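4. Build and simulation setup

4.1 Shop and hardware

All work was done in the shared workshop at Stestlow, on a bench we could keep for the length of the project but had to clear on open nights. This shaped the build more than we'd like. The base plate is steel, 12 bolts, drilled by hand off a paper template. Two of the holes were off and had to be slotted. No effect on repeatability that we could measure, but see Section 6.

Arm controller runs on an old desktop, Altton power supply, wired e-stop on the front rail. First version used a cheap relay board and it dropped out whenever the shop compressor kicked in. Replaced in February, with shielded cable run along the other wall. No dropouts logged after that.

Finger pads were cast in the shop from two-part silicone. Eleven pairs poured, most of them thrown out for bubbles. Jade Whitlock made the mold and also wrote the calibration script, which is in the repository under tools. Run it before anything else — the joint offsets drift after the arm has been unplugged and the planner won't warn you.

4.2 Simulated kitchen

We can't put a gas stove in the workshop (insurance, ventilation, common sense) so stove tasks are simulation only for now. The arm model was loaded into Prerari, our scene tool, and the kitchen was assembled from stock parts. Surfaces were picked to be hard on the vision side: dark grates over a dark range, stained tile, veined stone counters. Early scenes with plain gray walls gave scores that were much too good and did not hold up when we changed anything at all.

Physics settings were left at default except contact stiffness at the fingers, which was raised until grasped handles stopped sliding. Liquid is not simulated as fluid. It is a colored surface fixed inside the pan, so spills are not scored. A tilt limit on the pan stands in for them, this is crude and we know it.

4.3 Task and trials

The stove task asks the policy to find the burner that is lit, and then to turn the matching knob. Burner, pan position and camera pose are all redrawn at reset. Figure 2 gives one view from the set, with the pan over the back-left burner.

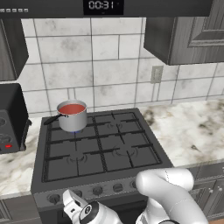 Figure 2. Simulated range with one burner lit under a saucepan of red liquid; gripper in the foreground. Hood display reads 00:31.

The low flame is the main visual cue and it is small. With a pan over it there's not much left to see, and we expected the policy to lean on the pan instead of the flame. To check for this we added resets where the pan sits on an unlit burner. In total 285 trials were run, same seeds for both policies. The baseline is the Brito planner with hand-set knob positions, no learning.

A trial ends on success, on a collision above the force limit, or on timeout. Collisions with the grates were counted seperately from collisions with the control panel, as the panel ones nearly all came from the wrist link swinging wide on approach — a planning fault and not a perception one. Trials where the simulator itself crashed were rerun with the same seed. Results are split by burner row in the next section.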